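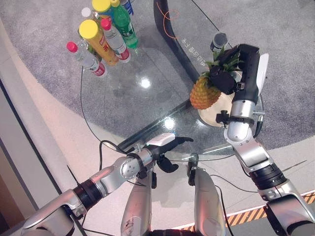

Right hand closed on the pineapple at the base of the crown, left hand open. Bottles grouped on the far side of the glass.

Clearing a Table with the Staltier Two-Arm Kit: Setup Tips

The Staltier kit is offered by Kindmont as a rental with two arms, two multi-fingered hands and a table-clearing program. We ran it through August on ordinary serving and clearing jobs. The tips apply to the standard hands with firmware 326.

Surface. Glass is the hardest top to work on. Overhead lights leave bright spots, and the carpet shows through and confuses the depth reading. Turn off the lamp directly above the table or lay down a plain matte cloth. Run the surface check again after either change.

Bottles. Leave a hand's width between bottles if you want them picked up one at a time. In a tight group the fingers catch the neighbor's cap. Clear bottles are found by their labels and caps, so leave both on.

Pineapple and other rough fruit. Use the top grip, with the fingers just below and around the crown. Set the fruit on a plate with a low rim. Grip force 34 held a ripe fruit without marking the skin – the default is higher and bruised two out of five. Trim loose leaves first.

Cups. Small dark cups are often missed next to something larger. Move them to the front.

Cables. Keep loose cable off the tabletop where you can. Tie the slack along the upper arm and leave enough for a full turn of the wrist.

Cleaning. Wipe the fingers with a damp cloth after fruit. Juice dries in the joints and slows the close. Do not spray.

Cost. Kindmont charges $996 a month, delivery included. The Hellwig soft fingertips are extra and worth having for glassware. For fruit they made no difference.

Comments (2)

gravelpit
Does force 34 work for melons? Mine slips on a honeydew every time.
Reply: Melons need both hands. Select the two-hand lift and leave the force at default.

oak_and_tin
The matte cloth fixed most of my missed picks. Tape the corners or it drags.

Contact: Gondivdale Workshop Notes | © 2021 | Back to top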